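3. Shared worktables in household repair

Figure 1. A light wooden table on a checkered floor, with a small thin rectangular board. 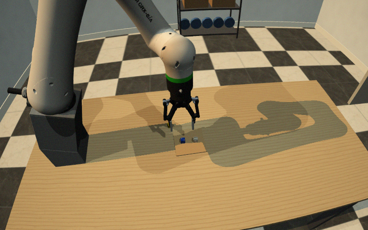 3.1 Setting and sample

The study was carried out in Coltosberg, a former mill town where most of the housing was built for mill families and later divided into flats. Many of these flats have no garage, cellar or spare room. Residents who want to mend a chair, fix a lamp or sew a curtain have to do it on the kitchen table or go elsewhere. Two public workrooms serve the town. The older one, on Sernholm Street, is attached to the library. The newer one, known as Brukis, took over a closed bakery near the bus station.

We sent a written survey to all registered users of the two workrooms and received 589 usable replies. We then held 60 interviews in people's homes, chosen to cover a range of ages, household sizes and lengths of residence. The interviews lasted between half an hour and two hours. Most took place in the evening, when more than one member of the household could be present. Wulan Siregar conducted the interviews and coded the transcripts.

3.2 Where repairs are done

In the survey, the kitchen table was the most common place for small repairs, and this held for both long-term residents and newcomers. The workrooms were used mainly for jobs that make dust, need clamps, or cannot be finished in one sitting. The last point came up often in the interviews. A kitchen table has to be cleared for meals, and a glued joint that needs a night to set is in the way by breakfast. Several people said they had put off a repair for months for want of a flat surface they could leave alone.

Users of the Sernholm Street room mentioned its opening hours more than its tools. It closes at 6 p.m., which rules it out for many people with daytime jobs. Brukis stays open until 10 p.m. but charges a small fee for storage. Older respondents tended to prefer Sernholm Street, partly out of habit and partly for the library next door. Parents of young children were split. Some liked to work away from home, while others could only do repairs in short gaps and needed everything close at hand.

3.3 Skill and who holds it

Earlier work on household repair, in particular the Pichon neighborhood survey, treated skill as something a person either has or lacks. Our interviews suggest that this is too simple for Coltosberg. In many homes the skill was spread across several people. One person knew how to take the object apart, another had the patience to clean it, and a third knew where to get parts. When one of them moved out, the household often stopped doing that kind of repair altogether, even though the others still knew their share of it.

Skill also passed between households. Neighbors lent tools and gave advice on stairways and in laundry rooms. This exchange was rarely described as help. People spoke of it as ordinary talk, and some were surprised to be asked about it. It was also uneven. Residents who had lived in the same building for many years could name several people to ask. Those who had arrived recently usually named a relative in another town or said they would look for a video.

3.4 Cost

Respondents were asked to recall the most expensive item they had repaired at home or in a workroom in the past year. The highest replacement cost reported was $400, for a washing machine. Cost alone did not predict whether a repair was tried. Cheap items were mended when they were liked or had belonged to a parent, and costly ones were thrown out when the fault was hard to find. Clothing was a special case. Many people said they would sew on a button but would not replace a zipper, and they gave the same reason at all income levels: they had been shown the first at school and never the second.

3.5 Limits of the data

The survey reached only people who had already registered with a workroom, so it says little about residents who never repair anything or who do so entirely at home. The interviews correct for this in part, as other members of the household often took part and had never visited either room. Replies about the past year depend on memory, and small jobs are likely to be underreported. We return to the question of unrecorded repairs in Section 5.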